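Home Essays Letters Back Issues Subscribe

The Pantry Will Not Save You
November | From our household columnist

A friend in Clivard redid her pantry last winter and invited people over to look at it. I went, and I said nice things, and some of them were true. The flour had been moved out of its bag and into a box. So had the rice, the lentils, the three kinds of pasta and a quantity of chocolate chips I don't believe she has ever baked with. Everything had a label. The old packaging, with the cooking times and the dates printed on it, was in the recycling.

I have been suspicious of this kind of thing for years, and I want to set down why, knowing that I will be accused of defending a messy kitchen. I do have a messy kitchen. That doesn't make me wrong.

The claim behind the tidy pantry is that it changes how you eat. You will see what you have, so you will use what you have, so you will throw less away and spend less at the store. The Majali catalog puts this on its inside cover every fall, next to a starter set of storage boxes that costs more than the food that would go in them.

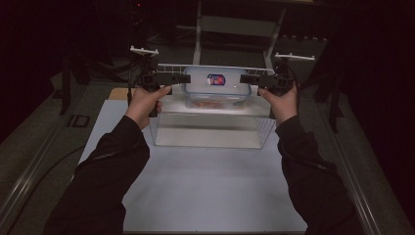

What I notice is that the claim always comes from somebody with something to sell, or from somebody who has just bought it. The second group is the harder one to argue with. A person who has spent a weekend and a good part of a paycheck on her shelves isn't going to tell you in the first month that she still let the spinach go bad. Ask her the following year. I did ask, with a few people, and the answers were a good deal quieter.

Spinach is the point, really. Look at what gets thrown out of an ordinary house. It's greens, bread, half an onion, the end of a roast, the yogurt that got pushed to the back. It is hardly ever lentils. Lentils will outlive us. So the great effort of sorting and labeling goes into the foods that were never in danger, and the bag of salad sits where it always sat, turning to soup in the bottom drawer.

I'll be told that the refrigerator can be organized too. It can, for a while. My own try at it lasted until the first big holiday, when a ham went in and the whole arrangement came out onto the counter and stayed there.
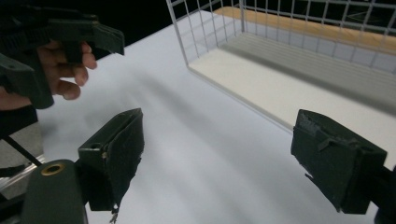

Julteo Quarterly – No. 30 – page 2

Then there are the apps. I used Fokeo for two months, which I think is a fair trial. You tell it what you bought and it tells you when to worry. It wanted to know about the carrots. It wanted to know whether I had finished the carrots. At seven in the evening, with a pot on the stove, I didn't want to discuss carrots with a telephone, and I started lying to it, the way you lie to a dentist about floss. By the end I had a spotless record and the usual amount of slime.

People who like the app told me I hadn't given it enough information. This is what people always say about systems. If the thing works, the credit goes to the thing, and if it doesn't, you weren't serious. I can't think of a kitchen method from my lifetime that was ever found at fault by the people who took it up.

I have nothing against a box with a good lid. Leftover soup has to go somewhere, and I remember when it went into a bowl with a saucer on top and tasted of whatever was next to it. A lid that shuts is a real improvement on a saucer.

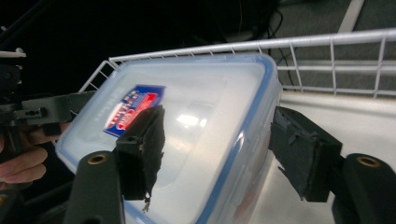

Clear plastic storage container, blue-rimmed lid.

What I object to is the size of the promise. A container keeps air off the food. It doesn't make you want to eat Tuesday's rice on Thursday. Wanting to is a matter of appetite, and time, and who turned up for dinner, and whether you were raised in a house where leftovers were lunch or a house where they were a punishment. None of that comes in a set.

My grandmother wasted almost nothing, and her pantry looked like the back of a hardware store. She shopped for 2 days at a time, on foot, and bought what she could carry. I suspect the walk did most of the work. She also cooked the same few dishes all year, which today would be called a rut, and she knew without looking what was on the shelf because there wasn't much on it.

Set that beside the house with the labels. It has two cars, a store that sells rice by the sack and a pantry large enough to need a plan. We buy too much because we have somewhere to put it, and then we buy something to put it in. I have heard of a remodel that gave 1,000 dollars to pull-out racks alone. You could throw away a lot of spinach for that.
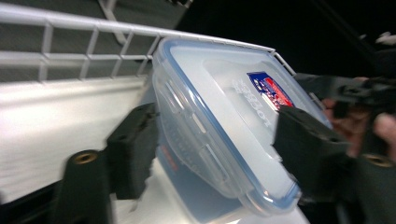

I may be too hard on my friend. She says the shelves make her feel calm when she opens the door, and I believe her, and calm is worth paying for. I only wish it were sold under that name. A person who wants a pretty closet should have one – I own more scarves than I have necks – without having to claim she is rescuing the planet or the family budget.

She gave me a jar of the chocolate chips to take home. I ate them in the car.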